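Workshop tips: picking finger pads for hand-held grippers

Buy one wire rack and one slippery green dish before you buy a third set of pads. Kátia Assunção ran the Nelton pads against the Grurero ones for 50 lifts each, and the dish was rude to both.

Same table, same rack, both hands busy:

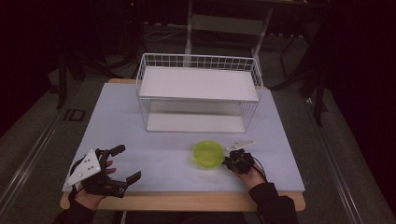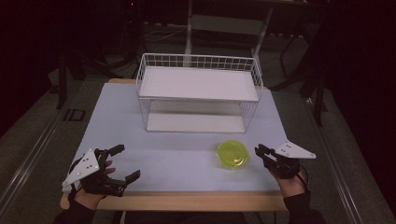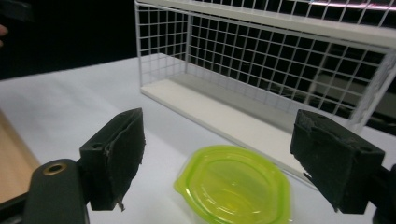
Start wide and close slowly. A thin rim will skate off a hard pad at any speed you'd call fun. Trim stray fuzz with nail scissors, and glue new foam the night before. Tape your cable to your sleeve, or it will find the rack for you.

Check the plate screws every 38 lifts or so. Kátia picked that number and won't discuss it.

Nelton wins on rims, Grurero on boxes. Spare foam is in the Zondomska drawer.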